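Rechercher dans le dépôt
Rechercher

# Starkadar — rangement de la vaisselle

mercredi 9 septembre 2020 — par Shewit Zeleke

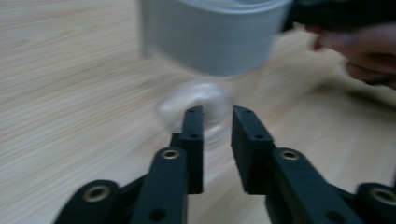 Gobelet clair au-dessus de la table en bois clair.

## Contenu

Le dossier regroupe 200 séquences de mise en place et de débarrassage d'une table : gobelets, bols, petites assiettes. Chaque séquence dure au plus 80 secondes.

## Organisation

- `table/` : mise en place
- `retour/` : débarrassage
- `notes.txt` : remarques de saisie

Les séquences du lot Eneck sont numérotées à part — ne pas les fusionner avec le reste.

## Limites

Les objets clairs ou transparents sont parfois flous. Deux séquences d'avril n'ont pas de note.

Relecture : Eimear Ní Chonaill

Contact — © Starkadar — Haut de page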